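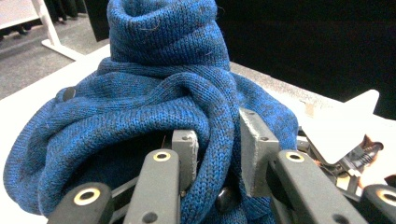 Ntombi Sibiya had warned me before I went that a mill open day is mostly a shop with a walk attached, and that I should leave my card in the car. I took it in with me, which was my first mistake.

The Marnumeck knitwear mill opens its doors every October. The leaflet promised "the full journey from fleece to finish". What we got started at the yarn store, so the fleece part of the journey must have happened to someone else. When I asked where the spinning was done, our guide, Sunil Selvanayagam, said the yarn came in on cones from a supplier and that he wasn't free to say which. Fair enough, but then print a different leaflet.

To be fair to him, he knew his machines. The knitting hall is loud and smells of warm oil, and he shouted his way down it with good cheer, stopping to show us how a panel comes off the needles wider than it will end up. The sheet we were handed said the mill turns out 3000 jumpers a month in the busy season. I saw 10 machines and most of them were stopped. Open day, Sunil said. They don't like visitors near moving parts. I would have liked one more running and one fewer speech about heritage.

The linking room was the best of it by a distance. This is where collars are joined to bodies, loop by loop, on a round dial of points, and it can't be hurried. Ashraful Pathirana let us stand at his elbow while he ran a neckline on and talked about heathered yarn, the sort where two or three shades of blue are blended so that the cloth looks speckled close up. He likes it – it forgives a lot. Plain cream, he said, shows every sin. That was the most useful thing I heard all afternoon and it wasn't on the tour script.

After that came the washing and pressing, seen through a window, and a short film about sheep. I counted no sheep on the premises.

Then the shop. The "mill prices" deserve a closer look than most people gave them. A crew neck marked down as an open day special was the same price as on the Marnumeck website the night before, and I had checked. The seconds rail was better value, though you need to go over the seams yourself. One cardigan labelled "slight fault" had a cuff coming away. I bought a scarf, which I didn't need.

Tea was in the old canteen, run by the Isia bakery, and I have no complaints about the fruit loaf. Parking was in a field and cost £3, a charge the leaflet also forgot to mention.

Would I go again? For the linking room, perhaps, if they let you stay longer than it takes to do one collar. Go after two o'clock, when the coach parties have moved on to the shop.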